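Writing house rules for a two-arm bench that people will still follow in August

Last updated by Zubaida Dogar, who would like to be asked about this in person less often

Every shared robot bench has rules. Most of them live in a binder. The binder lives under something heavy. I have now written the rules for our bench at Udmont twice, the first time badly, and what follows is how I'd go about it if you gave me an afternoon and a pot of coffee.

I'm assuming you have a small two-arm setup for handling small parts, cameras on the wrists, and more people using it than it was bought for. If you have a full production cell with a fence around it, you need a safety engineer and a much longer page than this one. House rules also don't replace a risk assessment. They sit on top of it and cover the part where human beings wander in holding a sandwich.

Before you start

Get the risk assessment, the arm manufacturer's manual, and whatever your employer already requires. Read them. Yes, the manual too. Our first set of rules had one that flatly contradicted the manual, and it stayed up for months with a smiley face drawn next to it.

You'll also want a printer, a marker, and one person who has never run the bench. That last one is the most useful piece of equipment on the list.

Step 1. Throw out the old rules

Our old document had 48 rules. I know this because I numbered them, very proudly. Number 31 told people to "exercise appropriate awareness at all times." I wrote that. I have no idea what I wanted anyone to do.

Go through yours with the marker and cross out anything a person couldn't be caught breaking. "Be careful" goes. "Keep the area tidy" goes. "Use common sense" goes, and so does its cousin "use good judgment." What's left is usually short enough to fit on one sheet, with room for the coffee ring.

Step 2. Sort what's left by when it happens

Topic headings look organized and don't help. A person standing at the bench is never thinking "I am now in Section 4, Electrical." They're thinking "I'm about to press start." So sort by moment:

Before power
Before motion
While it's moving
When something goes wrong
Before you leave

If a rule belongs to two moments, print it twice. Paper is cheap.

Step 3. Write each rule as something to do

Start with a verb. Put one action in each line. Say where the person should be standing if it matters.

Here's one of ours before surgery: "Operators should ensure that the emergency stop is accessible and functional." And after: "Press the stop button. Check that both arms refuse to move. Reset it."

The second version takes a few seconds to do and you can see from across the room whether someone did it. The first version mostly gets nodded at.

Step 4. The before-power list

Ours, which you're welcome to steal:

Walk all the way around the bench.
Look at every cable from plug to plug. Check that it can follow the arm without pulling tight or getting under a joint.
Tug each camera bracket gently. If it shifts, tighten it and redo the camera check.
Look at the finger pads. Compare them with the pad card taped up by the tool drawer.
Smooth the work surface with your hand and pick off lint.
Put away every part that isn't in today's task.
Write your name in the log.

The pad line caused more arguing than the rest put together. People want to know how worn is too worn. We tried writing it out and got a paragraph that read like a tire warranty. The pad card solved it: one fresh pad and one we'd call finished, glued side by side. If yours looks closer to the finished one, change it. Foam with a few crumbs missing at the edge will generally carry on working. Foam that has worn through to whatever it's glued to will drop things, and the arm will be blamed.

The cable line was Hurnar's contribution. Hurnar is the shop next door, and they share our bench on Tuesday. They do not share our opinion on cable ties. Their view is that a wrist cable needs a generous loop, and ours is that a generous loop is a snare with good manners. The compromise is a test: run the arm slowly through its whole task with a hand on the stop button, and watch the cable instead of the gripper. If the loop touches anything it could catch on, shorten it or reroute it.

Step 5. The before-motion list

Say "moving" out loud. Wait for an answer from anyone else in the room.
Check that both arms are in their start positions.
Run the first cycle at slow speed.
Keep one hand on the stop button until the first cycle ends.

You will feel silly saying "moving" to a room with one other person in it. Say it. Two arms make this more important, as people tend to watch the busy one while the other is minding its own business right up until it isn't.

Write down what slow means, too. We set it as a saved speed setting with a name, so no one has to decide how brave they feel that morning. Pick a value that agrees with your risk assessment and lock it if your controller lets you.

Step 6. Rules for small parts

Gears, washers, discs, anything that rolls or hides. These need their own short block, mostly for the benefit of whoever is going to be lying on the floor with a flashlight.

Place parts only while the arms are stopped.
Put them on the mat, inside the reach of the arm that will pick them up.
Never catch a falling part. Let it fall.
Stop both arms before picking anything up off the floor.

That third one is the best rule on the sheet and the hardest to obey. Hands are fast and stupid. Practice it with the power off: have someone nudge a part off the edge while you stand there and do nothing. It is strangely difficult and people get quite competitive.

Shiny parts deserve a line as well. If your cameras struggle with reflections, say which lights stay on and which stay off, and put a dot of tape on the switches. We had one run of bad picks, entry 257 in the log, that came down to a lamp someone had kindly turned on to help.

Step 7. When something goes wrong

Keep this block the shortest. Anyone reading it is already having a bad time.

Press stop.
Leave the part where it is.
Write down what you saw.
Then fix it.

The order matters to us because everybody fixes first and writes later, and by later they've forgotten whether it was the left arm. Brynjólfsdóttir, who keeps the log in order, has a fine collection of entries that read simply "weird noise, fine now." Entry 711 says "see above." The entry above it is about lunch.
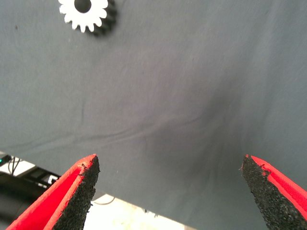
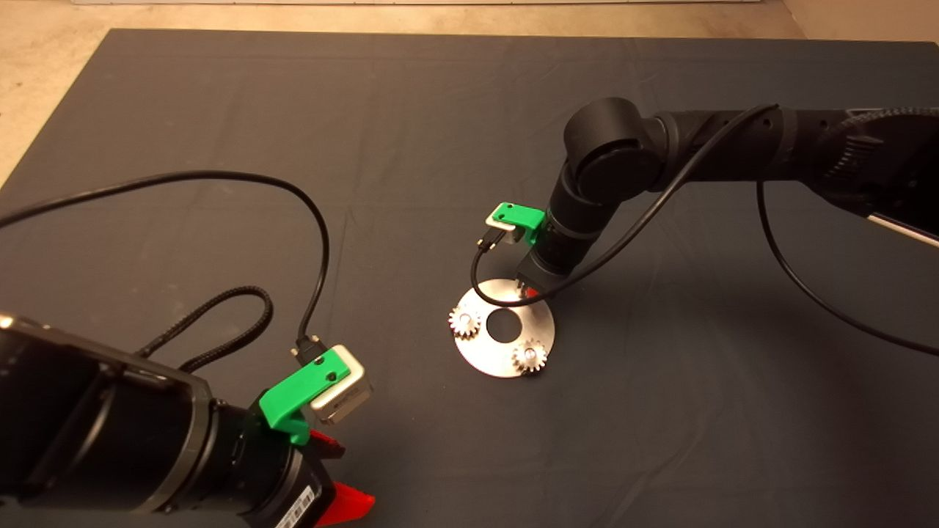
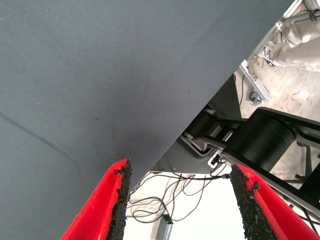
Step 8. Try the sheet on your beginner

Hand the draft to the person who has never run the bench. Don't explain anything. Keep quiet and stand close enough to stop them if they need stopping. Arms stay unpowered for this round.

Every time they pause, mark the line. Every time they ask a question, mark it twice. When we did this, our tester got stuck on "home the arms," which she took to mean sending them back somewhere. We changed it to "press the green HOME key," and she did, and that was that.

Fix the marked lines and try again with somebody else. Two rounds was enough for us. If you need many more than that, the trouble may be the bench, and a sheet of paper isn't going to save you.

Step 9. Put it where the hands are

Tape it at eye level next to the stop button. Put nothing else there. A safety sheet that shares a wall with the takeout menu will lose to the takeout menu.

Print it large. Date every version, and take down the old one the same minute the new one goes up. I found three versions on our wall once, and people had been picking the one they liked.

Step 10. Change it on purpose

Rules rot. Parts change, someone moves a bracket, a new gripper shows up with its own ideas. We reread the sheet out loud whenever a new project begins, which at the moment is one called Prarnix that I still can't say with confidence. Anyone can propose a change. The price of adding a line is that you have to name a line to remove, or make a decent case that none can go. Lines that come straight from the risk assessment or the manual aren't up for trade.

A few things people ask me

Do visitors have to read it? Visitors have to stand behind the tape. If they want to cross the tape, they read it.

Can I skip the first slow cycle if I only changed one thing? No. That's the cycle it's for.

Can I laminate it? Please wait until it has survived a month. I laminated the first one.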